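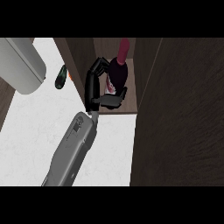
Is the Pindimcombe kitchen pack worth paying for once the trial runs out?

I'd say it is for the grasping work, provided Veloso sells us the short license and we keep our own logging. For anything that depends on contact forces I would wait for the next release.

Tuesday, October 7, 2025
Bench notes, Borkero project, simulation side

I put the answer up top this time so Eduardo doesn't have to wade through all of my rambling to find it (you're welcome, Eduardo). The rambling follows for anyone who wants it, and for me in February, when I will certainly have forgotten how any of this was set up.

So, what we have on trial is the kitchen scene pack from Pindimcombe, resold and supported by Veloso, running under the Grino player that comes with it. The pack is a set of furnished kitchens with movable groceries and a couple of arms you can drop in. The trial is 10 days and we are well into it. The full license is 2,000 dollars a year and covers two machines, which happens to suit us nicely, although I would dearly love a student price and have written to ask for one.

Installation first. The installer is friendly enough but it wants its own folder at the root of the drive and sulks if you put it anywhere else. I lost most of a morning to that. The error says the license is missing when what it means is that the path has a space in it. If you are setting up the second machine, please use the short folder name I wrote on the card taped inside the cabinet door, and then restart Grino before you load a scene – loading first gives you an untextured kitchen and a great deal of worry.

Once it runs, I must say it is a lovely thing to use! The kitchens look lived in without being cluttered, and the wood grain and the marble are good enough that our vision people stopped complaining within the hour. I have spent so long staring at gray boxes on gray planes that I caught myself just orbiting the view for the pleasure of it. The wine bottle with the red foil over its neck is my favorite object so far. It has a proper label, too, in white and pink with some red on it, and having the black fingers wrap over part of a label like that is exactly the sort of occlusion our detector is bad at. I'd like a whole batch of those.

On grasping the bottle: the cabinet compartment is small and open at the front, and there isn't much room to bring a hand in beside the glass. My first scripts came in too high and clipped the neck. Coming in low, with the palm near the front lip, and letting the long finger go up over the shoulder while the thumb closes lower down on the other side is the approach I have settled on. I've saved it as the default preset, so please copy it before you change it. (I am looking at nobody in particular, but the preset was mysteriously called "test test new" when I came in yesterday.)

The replay tool deserves a kind word. You scrub through a run, stop wherever you like, and hop between the cameras while everything holds still. The overhead view is the one I use for checking finger placement. The tilted one takes some getting used to, as the counter edge runs off on a steep diagonal and for the first day I kept leaning my head over to match. I have since learned that you can set a roll offset per camera, and I have left it alone anyway, since the network ought to cope with an odd angle and I may as well cope too. 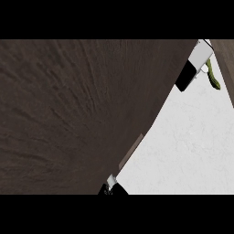 Tilted camera, Pindimcombe kitchen: green vegetable over the white marble, gray and black tool assembly next to it.

Now the grumbles, and there are a few.

Dark on dark is hard going. With the lighting preset as shipped, everything is flat and even, which is pleasant to look at, but a black part against dark brown wood loses its outline and our segmentation gets vague there. I asked Veloso whether the lights can be randomized and the answer came back the same afternoon, very courteous: they can, through a config file that isn't in the manual. I have pasted their message into the shared folder.

Something also draws a faint, lighter strip along the edge of the brown surface in the tilted view. I don't know if it is a thin lip on the model, a shadow, or a see-through panel that has wandered in. Eduardo thinks it's a shadow. I have sent a note to support with the scene name and will write the reply in here when it arrives. Until then, leave that stretch of edge out of anything we use for measuring.

Contact is the bigger matter. The hand closes prettily, but the force readings jump between one step and the next in a way I don't believe, and halving the step size made them calmer without making them agree. For learning where to put the fingers, I can live with it. For slip detection I can't, and that's the part of Borkero that starts after the winter. Veloso say the contact model is being redone and they were sensible enough not to promise a date.

Export works, slowly. I generated about 2,000 short runs over the weekend with randomized object positions and came back to a full disk and a very warm office. The files are large because depth is saved uncompressed unless you untick a box on the second page of the export dialog. Untick it. I have deleted the depth from the older runs and kept the color, the joint angles and the object poses.

Support, since somebody will ask when the invoice goes up: quick, patient, and they read what you send them. I've dealt with much larger firms who didn't manage the last one.

Still to do before the trial ends:

Run the bottle preset again with the lights randomized and compare the masks.
Try the elongated vegetables with the default arm, starting from the marble.
Get Eduardo set up on the second machine, short folder name, restart first.
Ask Veloso for the quarterly price in writing, and remind them about the student rate.
Move the weekend runs off the office disk.

Eduardo has the Grino manual at his desk and I have the password sheet. The scene files are under Borkero, kitchens, October, and the copy marked "old" is the one with the bad approach height.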